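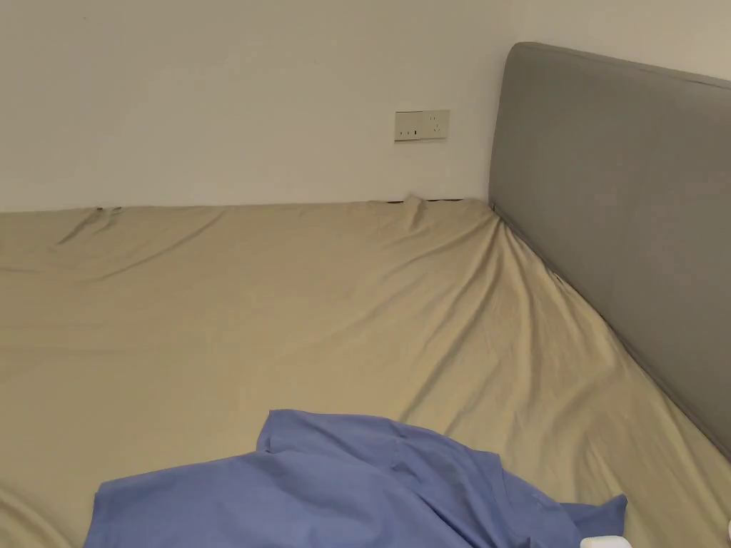 Gray headboard, plain wall, outlet with nothing plugged in.

Household History, Unit 4: The Bed
Handout posted to Premeo, Dec 26, 2019

Welcome back! I know half of you are reading this on a couch with leftovers, so I've kept it short(ish). Please get through it before our next meeting, plus the Poduval packet up to page 118. The packet is dry in spots. Stick with it, the part on curtains is great.

Last time we did the hearth and who got to sit close to it. Now we're moving to the bed, and the first thing I want you to do is stop picturing a bedroom. For a long stretch of European history most people didn't have one. They had a room, and at night people slept in it. Beds got pushed against walls, stacked away, or were just sacks of straw on the floor. A parent, three kids and a cousin in one bed was ordinary, and travelers at inns could end up sharing with strangers.

The word trips people up, too. In old wills "bed" often means the stuffed part, what we'd call the mattress. The wood around it was the bedstead, listed on its own line. Our Womer inventory from 1490 does exactly this. Read it slowly and watch for what gets its own line and what gets lumped in with "other stuff." The feather bed comes before the table. It comes before the cow! I love that document and will talk about it far too long if you let me.

Bedding
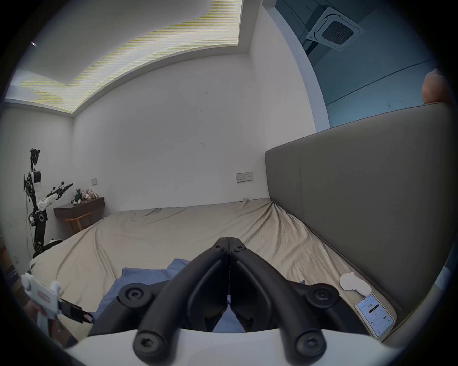 Blue blanket on a beige sheet.

Sheets, blankets, bolsters and covers could add up to more money than the bedstead under them. Linen took months of work before anyone slept on it: growing, soaking, breaking, combing, spinning, weaving, bleaching. So people mended it. A sheet worn thin down the center was cut lengthwise and sewn back together with the old edges in the middle (sides to middle, my grandmother still did this, and I can report that you feel the seam all night). When it was past that, it became towels, then rags, and quite possibly paper.

Key terms: tester, bolster, coverlet, ticking, truckle bed. Know what a truckle bed is and who usually slept in it, hint hint.

Privacy

Curtains first. A curtained bed was a room inside a room, warm and dark, and in a rich house it was also a way to show off. Some of the grandest ones were barely for sleeping at all. People received visitors in them, sat up in them after childbirth,
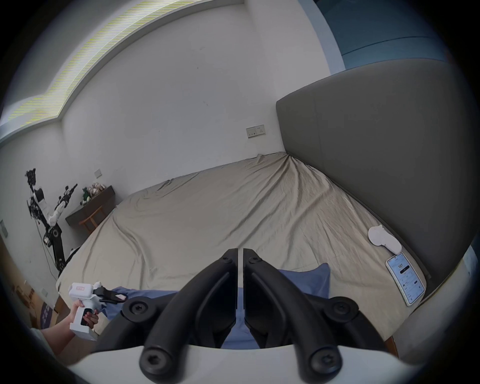

and did business from them in a nightcap. The idea that a guest should never see your bed comes later, along with hallways. I'm serious about the hallways. Once you can reach one room without walking through another, a door can stay shut, and the bed goes behind it. The Urmont floor plans in your packet show this happening in one house over two rebuilds. Trace the route from the front door to the beds in each plan and see what changes.

Then there's the question of how people slept. You may have read that everyone used to have a first sleep and a second sleep with a wakeful hour or so between. There's good evidence that some people did. How many, and where, is still argued over, and I'd like you to argue over it too.

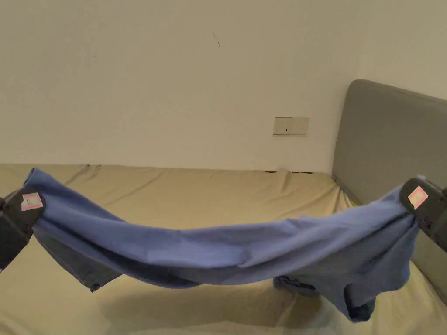
One student in the May section wondered if all this only tells us about people rich enough to leave a will. Fair point, and it's the big weakness of inventories. Court records help some, since stolen sheets turn up in them constantly. So do the rules of almshouses and hospitals, which tell you what the poor were handed, if not what they thought of it.

For next time

Pick one item of bedding from the Womer list and write 25 lines on it. Where did the material come from, who made it, who washed it, where did it go when its owner died? Guessing is fine if you say you're guessing. Upload to Premeo under Unit 4, not Unit 3 (17 of you put the hearth paper in the wrong folder and I had to dig).

Bring the Urmont plans printed out. We'll be drawing on them.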